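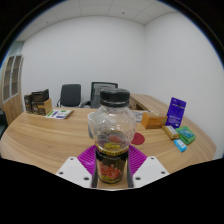 A plastic bottle between the fingers of a hand-held gripper. Under the Tistden Code, a pick-up counts once the object is "under control".

A rule can't do much for us until the people who wrote it have said what would count as breaking it

By Judite Magalhães
August 13, 2020

I have now read the Tistden Code twice, all 127 clauses of it, and I still couldn't tell you how a firm would go about failing it.

The Code, for those who have been spared, is a set of good practice rules for teaching robots to handle ordinary things. Somebody walks up to a table with a gripper in their hand, picks things up and puts them down again, and the recordings are used to train a machine to do the same. Tavormont does this, so does Nair, and both have signed. Astside has said it will sign in September. The trade press has been very pleased with everybody.

I would like to be pleased as well. I spent long enough in product testing to think that rules are mostly a good thing, and that the dull ones tend to be the best. A dull rule gives you a number, a method and a date by which you must have done it. The Tistden Code gives you "appropriate", "representative" and "where practicable", and the last of those turns up so often that I began to hear it in my sleep.

Take clause 14, which deals with what goes on the table. Objects must be "representative of everyday use". Whose everyday use? A bottle, a mug and a few small packets on an office desk will pass, and I have no quarrel with bottles or mugs. But my mother's kitchen has a drawer that sticks, four lids for every pot and a bag of flour with a hole in it. If a firm only ever records tidy things on a clear surface in good light, is that representative? The Code doesn't say. The firm decides, and then the firm writes down that it has decided, and that piece of paper is the evidence that clause 14 has been met.

I put this to someone at Tavormont, who was perfectly pleasant about it. Every site is different, she said, and a fixed list of objects would be out of date within a year. Fair enough. Food hygiene rules don't list every sandwich either. They do, however, say how cold the fridge has to be, and an inspector can turn up with a thermometer.

Then there is the matter of the grip itself. The Code says an object is "under control" when it is "held such that unintended release is unlikely". I have tried to imagine explaining that to a new starter. How long do you hold it for? Do you lift it clear of the table or is touching both sides enough? A soft packet and a hard bottle behave very differently between two fingers, and a bottle that is part full behaves differently again from one that is full to the cap. An older draft, which I have on my desk, asked for a lift and a hold of five seconds. It was crude and I dare say it annoyed people. You could check it with a watch. By the final text it had gone, and the note on changes says only that it was removed "following feedback".

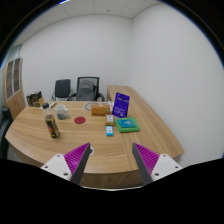
Resetting the table gets even less attention. Anyone who has done repeat testing of any sort knows that the second go is never quite like the first. Things have been nudged. The card that stood at the back is now leaning at another angle, and the person holding the tool has learned which side to come in from. You can treat that as useful variety or as sloppy work, and there are decent arguments for both. What you can't do, I think, is leave it out of the rules and then claim that two firms following them are doing the same thing. Three clauses touch on it. One says layouts should vary, one says layouts should be recorded, and one says that the first two apply where practicable.

Supporters of the Code always come back to the 75 per cent figure. At least that proportion of recorded attempts must be marked as successful before a batch can be described as compliant. Here is a number at last, and I ought to be happy. But the marking is done by the firm, using the definition of control I have just complained about, and there is no duty to keep the failures. A batch that comes in low can be brought up to scratch by throwing the bad attempts away. Nair told me it would never do this. I believe Nair. I would still like the rule to forbid it, and I can't see why an honest firm would mind.

There is also a real loss in it. If I wanted to know whether a machine was fit to work near my mother, the dropped mugs are the first thing I would ask to see.

I am told that I am being impatient, that this is a first edition, and that soft rules harden over time. Some do. I have also watched soft rules sit on a shelf for years with a logo on the front, quoted in every sales brochure and read by no buyer. Once firms have paid for the badge they have little reason to want a harder test for it, and the ones who would have to push for change are the ones already wearing it.

My own list for the second edition is short. Put the timed hold back, and let people argue about the length. Keep every failed attempt and publish how many there were. Have the marking done, at least on a sample, by somebody who isn't paid by the firm. Set out a small fixed group of awkward objects that everyone must record alongside whatever they like, and change it each year if it goes stale — that would deal with Tavormont's objection, and cheaply.

None of this needs new science. It needs the signatories to agree to something they might one day be caught not doing. Astside hasn't signed yet, and is in a better position than the other two to ask for it before September.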